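Review: Prata wrist-view grasp retry, tested on clear containers

Posted March 10, 2022

Prata is a method for deciding when a robot arm should give up on a grasp and try again. It takes the video from a small camera at the wrist and produces one score per moment, which says how likely the current grasp is to hold. When the score drops below a set level, the arm opens, backs off and starts over. The Ganoden group released the code and a trained model last September. I have been running both on our own bench and this is what I found.

I should say what I was after. We already had a working pick policy, trained on our own demonstrations, and it did fine on boxes, baskets and anything with solid color. It did badly on clear plastic. The arm would close next to a wall it could not make out, lift nothing, and carry on to the drop point as if the job were done. I did not want a new policy. I wanted something that would sit on top of the old one and catch that mistake.

Setup took most of an afternoon. The install notes assume a Groretti arm controller, and ours is older than the version they name, so I had to change the message format by hand. The model itself loads without trouble. You give it a camera stream and a gripper opening value and it starts producing scores. There is a settings file with 5 entries, and only the retry level and the back-off distance made any difference for us.

The test task was sorting food-storage containers on a tan tabletop. I ran 302 trials with the retry turned on and the same number with it off, using the same start positions.

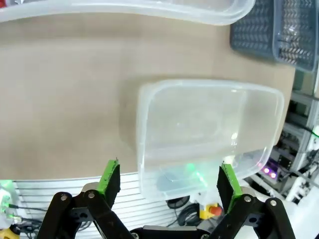
Wrist camera view during the container task. The tabletop shows through the plastic walls.

Views like this one are where our old policy had trouble. The pale rim is the strongest cue, and the walls take on the color of whatever is behind them. Past the table's edge the background gets busy, with cables and metal showing up in the same part of the view as the plastic. The paper says the score depends mostly on how the object moves relative to the fingers between one moment and the next, and less on how it looks. My results fit that claim. The score was steady once a container was lifted, even over a messy background, and it fell quickly when the gripper came up with nothing.

With the retry on, empty lifts that went all the way to the drop point became rare. Most were caught just after the lift, and the second attempt usually worked. I capped it at 3 attempts per object. Without a cap, the arm can get stuck repeating the same bad approach, because the method says when to retry and has no opinion on where. The authors mention this in one line near the end of the paper. I think it deserves a section of its own.

There are other weak spots. Reflections from status lights bother it. When a bright spot slid along the plastic the score sometimes dipped and the arm let go of a perfectly good grasp. Raising the back-off distance did not help. Lowering the retry level did, at the cost of missing a few real failures. It also costs time. Each retry added several seconds, and on easy objects, where the old policy rarely failed, the false alarms made the whole run slower for no gain. I now turn it off for baskets.

I also tried retraining on our own clips. The release includes a script for this, and I gave it 1,553 labeled grasps from earlier sessions. The retrained model was better with the reflections and about the same on everything else. Labeling was dull but simple — each clip only needs a yes or no. If your lighting is steady, I would skip this step and use the model as it comes.

Compared with Kendora, the other retry method we have used, Prata is easier to add to an existing policy and needs no force sensor. Kendora is the better choice for soft or heavy items, where a slow slip shows up in the force reading well before the camera picks it up. For light, stiff, see-through plastic I prefer Prata.

The documentation could be better. The settings file has no comments, and the example log in the repository comes from an older version with different column names. I lost an hour to that.

I am keeping it installed for the container work, with the cap at 3 and the retry level a little under the default.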